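Why Does a Fridge Need a Fan?

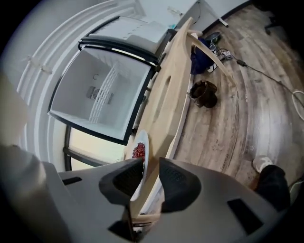 A small white fridge, with a fan and a wire rack inside. The wooden board has its own handle hole.

You might think a fridge makes cold the way a heater makes heat. It doesn't. Cold isn't a thing you can make, which is annoying news if you were planning to sell some. A fridge takes heat out of the food and dumps it in the room, and the room never gets a say in it.

Some fridges have a fan inside. Cold air is heavier than warm air, so it sinks and sulks at the bottom, while the food up top gets a much worse deal. A fan stirs the air around so the milk and the leftovers are treated the same. The grille over a fan keeps out fingers. Yes, yours.

Wire racks help too. Air slips through the gaps between the wires, but it can't get through a solid shelf. It has to go around, like you when your brother is lying in the hallway.

Then there's the door. Around a fridge you'll usually find a soft, bendy strip called a gasket. It fills the tiny gap where warm air would love to sneak in. If you stand there with the door open, wondering whether there is any cake, the gasket can't do its job – and there is still no cake.

What should go in the fridge? Cut fruit, for one. Whole fruit has a skin, and skin is very good packaging. Once you cut it open or scoop out the seeds, germs can move in and start a family. Most grown-ups set the fridge to 4 degrees Celsius, which slows germs down a lot. It doesn't kill them. They just get very bored.

Try this: put one cup of water on the top shelf of your fridge and one on the bottom. Leave them overnight, then check both with a kitchen thermometer. Write down the numbers before you drink the evidence.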